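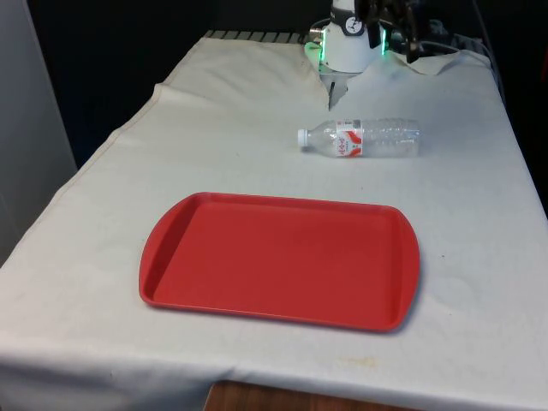
Pendcombe Hall list wrote:
> Bleach will take the yellow out of the cloths but it goes for the
> hem thread first. I'd soak them overnight in oxygen powder and leave
> the bleach in the cupboard. Also, can we settle whether the trays
> stay out between sittings or go back to the kitchen?

Agreed on the bleach. We lost a hem on one of the long cloths that way in May and it had to be restitched by hand.

The off-white one that's on the table now has a yellowish stain near the front edge and some faint grey smudges. I'd put it in the next soak and not wait for the end of the season. The grey marks may need a little dish soap rubbed in beforehand. Please don't iron over the yellow one, as heat tends to set it.

On trays: I'd like the red ones to stay out on the tables, empty, until people sit down. They have the wide lips at each end, so they're easy to carry back loaded. The light scuffs on the inside don't matter. We have 4 from Ciseck and I don't see a reason to buy more.

Water bottles are a separate problem. They get left lying on the cloths, mostly empty, and then someone has to go around with a bag. Could whoever clears on Saturday tip them out in the sink, put the caps back on and drop them in the bin by the side door – the blue one, as Budalell won't take them mixed with paper.

The powder is nearly gone. I can pick up another 2 tubs this week unless somebody already has some at home.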